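Groltwood Clothes Swap: Frequently Asked Questions

What is it?
You bring clothes you no longer wear, and you go home with clothes somebody else no longer wears. Money stays in your pocket except for the door fee. We hold one every March in the hall on Hitby Street, and it has grown from a few friends and a coat rack into something that needs a FAQ page.

How many things can I bring?
Up to 15. We used to have no limit, and then a man emptied his late aunt's house onto our check-in table.

What do you accept?
Clean, wearable clothes for adults and kids, plus coats, scarves and belts. Shoes are fine if you would hand them to a friend while looking that friend in the eye. No underwear, no swimsuits, no single socks.

How do the tokens work?
One item in, one token out. One token gets you any item on the floor, whether it's a winter coat or a tank top. Yes, people have pointed out that this is unfair. We tried a points system with Groklow, the spreadsheet Nuala Ó Conaill built, and the line went out the door while we debated cardigans.

Can I save tokens for next year?
No. Spend them or pass them on to someone who has spotted a second coat.

Does a stain count if it's small?
Yes.

What if it's on the inside?
Still yes. 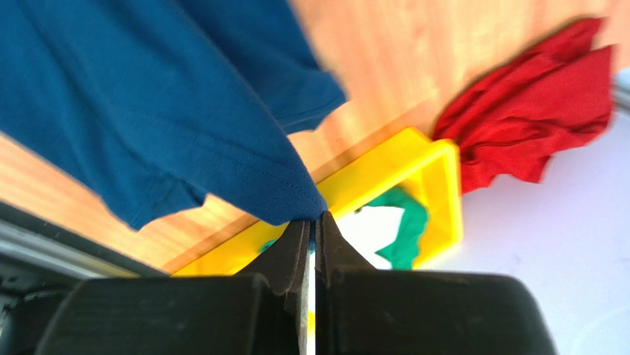 T-shirts are the one thing we always have too many of, so please hold yours up to a window before packing it. If you can read the street sign through it, it has earned its retirement as a dust rag. Shirts from fun runs are welcome, but be realistic about their prospects.

Is there somewhere to try things on?
There are 8 curtained booths, and the curtains mostly close. Wear something thin underneath if you're shy.

What happens to the leftovers?
Ní Chonaill, the thrift store on the corner, takes them that evening. Last year that came to 116 bags – please see the earlier answer on T-shirts.

Who do I ask about anything else?
Ita Mac Giolla, at the check-in table. She can't get your sweater back once it's on the floor, so decide before you hand it over.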